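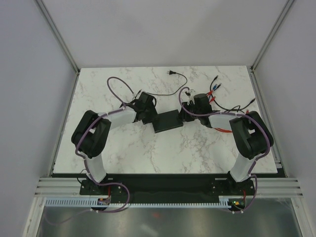 **Larkora** is a method for teaching a pair of robot arms to handle small boxed electronics together, by learning from human demonstrations. It was developed at the Mallier workshop and first reported in May, and it is best known for one striking result: arms trained on only 179 demonstrations learned to pick up a flat enclosure, turn it, and stand it on edge with its sockets facing up, ready for a lead to be plugged in. The task sounds modest. For two arms that must share one small, slippery object, it is wonderfully hard.

## Background

Most early work on two-armed handling treated each arm as a separate machine with its own plan, and a third program kept them from colliding. This works well when the arms hold different things. It works badly when both hold the same thing, as a small error in one arm becomes a push or a twist felt by the other. Thin, rigid boxes are a severe test, because they give almost nothing when squeezed and slide suddenly when they do move.

The Mallier group had already met this problem with **Comora**, an earlier method that used a single shared plan for both arms. Comora was fast but brittle. It learned a good path through the air and a poor one near the table, where contact matters most.

## Method

Larkora keeps the shared plan but changes what is learned from each demonstration. A person guides both arms through the whole task, and the recording is then split wherever the contact changes: first touch, lift, turn, set down, release. Each piece is learned with its own idea of what "close enough" means. In free air the arms may wander a little. During a shared hold, the distance between the two gripper tips is kept under tight control, and the rest of the motion is allowed to bend around it.

The other key idea is called the *waiting rule*. Neither arm may start the next stage until both agree that the present one is finished. Agreement is judged from the wrist views and the joint readings together, and it is checked 100 times a second. Watching this in action is a real pleasure: one arm arrives, pauses, and the two go on as a pair.

### The edge-standing task

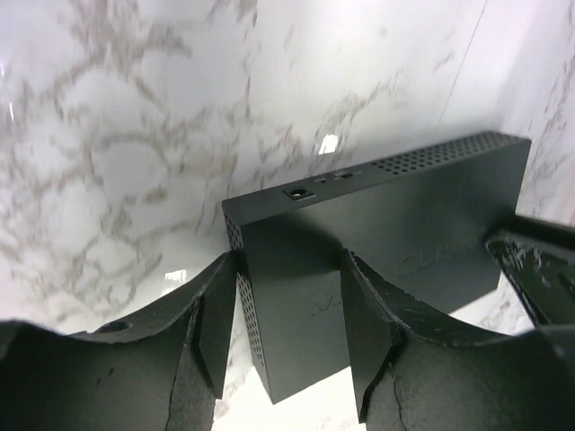 Edge-standing was chosen as the main test since it brings every difficult stage into a single run. A box lying flat has a large area of support and is hard to get hold of, while a box on edge is easy to reach but quick to fall. The target pose also has a practical use. With a matte black enclosure set up on a long edge, the round power jack and the smaller openings beside it face upwards, where a later step can reach them. The angled finger tips press low on the body, which leaves the top edge clear and keeps the fingers away from the sockets. Larkora scores a run as complete only if the box stays up after both grippers have let go and drawn back.

## Results

The trained system was run 1,313 times without any change to its settings between runs. Failures were sorted by stage, and this breakdown has proved as useful as the overall score. Lifting, long thought to be the weak point, caused few of them. Most came at release, when one finger left slightly before the other and tipped the box.

Removing the waiting rule made release failures far more common. Removing the split into stages hurt the turn instead, with the arms drifting apart halfway through. The two ideas therefore seem to solve separate problems, a pleasing outcome for anyone hoping to borrow just one of them.

## Limits

The method expects a rigid object with flat sides. Soft pouches and round containers were tried and did poorly. Glossy worktops can also confuse the wrist views, and moving to a new kind of box still calls for fresh demonstrations, although 5 were enough for enclosures of a similar size.

## Later work

**Honorato**, a follow-on project, adds a sense of touch at the finger tips and aims squarely at the release problem. It also extends the task to the next step, in which one arm steadies the box while the other brings a plug to the socket.

## See also

- Comora
- Learning from demonstration
- Two-armed handling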